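Unexpected Release After a Protective Stop: Findings from the Nekham Kitchen Trials
Speaker notes, Drevden Institute safety seminar, June session

Slide 1. Title

Good afternoon. Thank you to the Lindqvist Center for the use of the hall. These notes cover a fault found in the Zekau arm controller during simulated household trials. The talk takes 40 minutes, with questions at the end. Anyone who needs to leave early will find the corrective actions on slides 7 and 8.

Slide 2. What happened

State the fault in one sentence and pause. After a protective stop, the controller opened the gripper on resume, with no command from the operator or the task program.

The fault was found in simulation. There was no injury and no damage to equipment. The same controller release was scheduled for installation on physical arms later in the season, and that installation was placed on hold the same afternoon.

Remind the audience that a protective stop is meant to preserve the state of the arm. The joints hold position. The fingers hold whatever they have. When the stop is cleared, the arm should remain as it is until it receives a new instruction.

Slide 3. The trials

Nekham is our simulated kitchen. The trials use a single arm at a kitchen island, picking up small objects from the countertop and setting them down in a new place.

The June series had 786 runs. In 86 of them, the test plan called for a protective stop while the fingers were closed on an object. The fingers opened on resume in 60 of those 86. In the rest, the arm behaved as specified.

Expect a question on why the fault did not appear every time. Say that the answer is a matter of timing and will be covered on slide 5.

Slide 4. The work area and the task

Leave this slide up while describing the task. Allow time for people at the back to look.

The approach, the grasp, and the set-down each have their own entry in the controller's state table. The fault concerns the entry for the grasp. Ask the audience to keep in mind the gap between the fingers and the counter, which matters for the risk assessment.

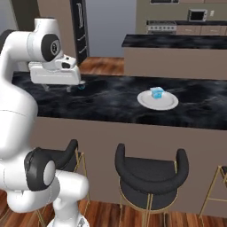 Fingers down over the island counter, with a plate and a blue cube farther along. 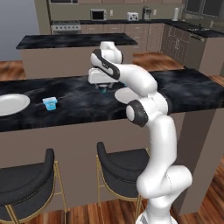
The gripper closed on a small teal object. 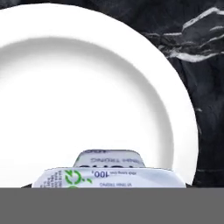
Slide 5. Cause

Take this slide slowly. The audience will include people who do not work with controllers.

The Zekau controller keeps two records of the gripper. The first is the last command sent, either open or close. The second is the measured finger position. During normal work the two agree, and the controller relies on the first.

When a protective stop is raised, the controller clears its queue of pending commands. In the affected release, the routine that clears the queue also reset the command record to its default value. The default value is open. On resume, the controller compared the record with the measured position, found a difference, and corrected the difference by opening the fingers.

The reset took effect only if the stop arrived before the grasp had been written to the permanent state table. A stop that arrived after that write left the record intact. This accounts for the runs in which the arm behaved as specified.

Do not describe this as a sensor fault. The measured position was correct throughout. The controller had the right information and gave priority to the wrong record.

Slide 6. Why it was not found earlier

This section should be presented plainly.

The acceptance tests for the release included protective stops. Every one of those stops was raised with the gripper empty. An empty gripper that opens on resume produces no change in the position of any object, and the test passed on object position alone.

A reviewer had noted the unexpected finger movement in an earlier log. The note was filed as a display issue and closed without a second reading. We have examined how that decision was made. The form in use at the time offered no category for movement without a command, and the reviewer chose the nearest one available.

The simulated kitchen also played a part. A dropped object in Nekham is returned to its starting place when the next run begins. A person watching a long series would see an orderly counter at the start of each run and would have little cause to look back.

Slide 7. Corrective actions: controller

1. The queue-clearing routine no longer changes the gripper record.
2. On resume, the controller reads the measured finger position and holds it.
3. Any difference between the two records now raises a fault and keeps the arm stopped until an operator responds.
4. The default value of the gripper record is now "unknown." An arm in this state will not move its fingers without a new command.

The third action will cause more stops in daily use. Some project groups have objected to this. The institute's position is that the additional stops are acceptable.

Slide 8. Corrective actions: testing

Protective stops must now be tested in every phase of the task, including with an object held above the surface. The pass condition covers finger position as well as object position. Movement without a command has its own category on the review form, and a report in that category can be closed only by two reviewers.

The full June series will be repeated on the corrected release. Results are not available for this talk. Please do not offer an estimate if asked.

Slide 9. Open items

The hold on physical installation remains in place until the repeat series has been reviewed.

We have not yet established whether the earlier Zekau release carries the same routine. Groups still using it should treat every resume as a possible release, keep hands clear of the space under the gripper, and remove any held object before clearing a stop.

Close with the reporting address on the screen and open the floor to questions.

Related items
Protective Stops and Held Loads: Guidance for Project Groups
Nekham Kitchen Trials: Test Plan and Run Conditions
Zekau Controller: Notice of Installation Hold
Changes to the Fault Review Form

Drevden Institute | Contact the Safety Office | Copyright Drevden Institute. All rights reserved. | Back to top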